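Keltitz says its assembly policy is ready for contact work. I read the write-up twice and I'm less sure. The headline claim is that a controller trained on 3000 rendered episodes learns to handle the cover of an open electronics enclosure without being told where its edge is.

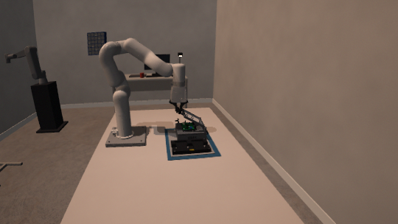

The arm at the enclosure, in simulation.

The team, led by Eskil Blomqvist, reports 387 failures in 3327 test runs. Fine, but the write-up never says what a failure is. Does a scraped board count? A lid set down crooked?

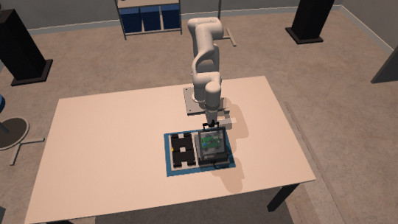

My bigger gripe is with how little the test setup varies. Randomizing the light and the floor texture is cheap, and it's what the Ochoa baseline did too. Geometry is the hard part. The black notched fixture sits right beside the case on the same blue mat, and a gripper that drifts sideways has something to hit. I'd want to see that gap changed from run to run – the paper keeps it fixed. 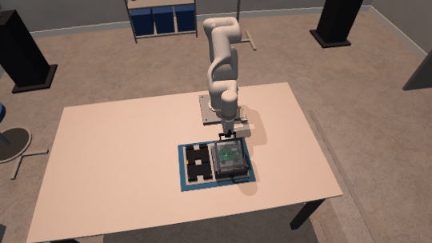
Page last changed: 12/10/2026

Blomqvist's answer, sent to the Foltedell list in July, was that fixed spacing matches the real cell. Maybe so. Then the result is about one cell, and the title should say that. Peg insertion papers from 1992 were more careful on this point.
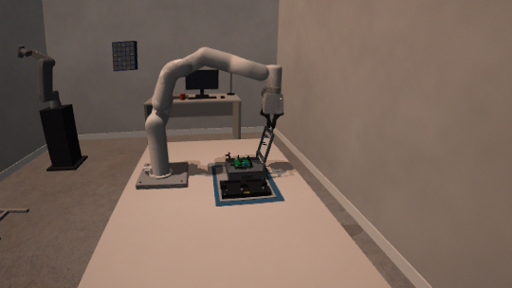
Gripper holding the ladder-like bracket above the equipment.

Hardware trials at Firkau are promised next. I'll wait for those numbers, and for the contact force logs, which are still missing from the download.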